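4.2 House rules for work in wet rooms

When we first sat down at Kekana to write rules for bathroom work, we began, as most groups probably do, with the rules we already had for the kitchen, and we soon found that they left a good deal unsaid. A kitchen counter can be wiped by almost any arm that reaches it. A toilet asks a full-height robot to bend at the hips in a narrow space, close to hard ceramic, with its cables following along behind — and a rule sheet ought to speak to each of those things in plain words that a new operator can remember on a Friday afternoon.

The sheet we settled on, which we call the Juvirmont sheet after the house where most of it was drafted, has 15 rules. Rule 2 is the one we lean on most. It says that the lid and seat are raised before the robot is brought up to the bowl, and that the overhead tether stays attached for as long as the robot is on its feet (Figure 2).

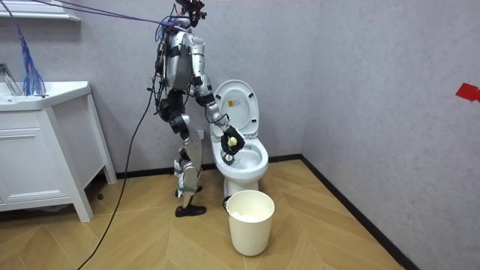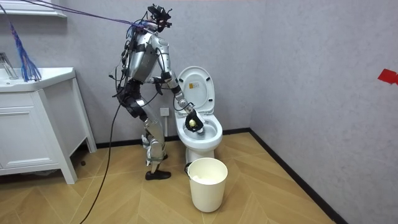
Figure 2. Toilet cleaning by a tethered humanoid, with the lid raised and the pale yellow cleaning tool held in the robot's hand.

We should say a little more about cables, dear as the subject is to everyone who has ever tripped on one. The sheet asks that any line lying on the floor be led away behind the robot, and that the operator walk its whole length before the first motion. Georges Obeidat, who wrote the first draft, wanted floor cables banned outright. We talked it over at some length in February and kept them, with the walk-through as the price.

Hygiene gave us more trouble than we had expected. Our rule now is that a hand used at the toilet does no other household task until it has been cleaned and signed off by two people. The Plandolley group follows a milder version, with one signature, and we can see the sense in it for a small team — still, we have grown fond of the second pair of eyes, and we would gently recommend it to others.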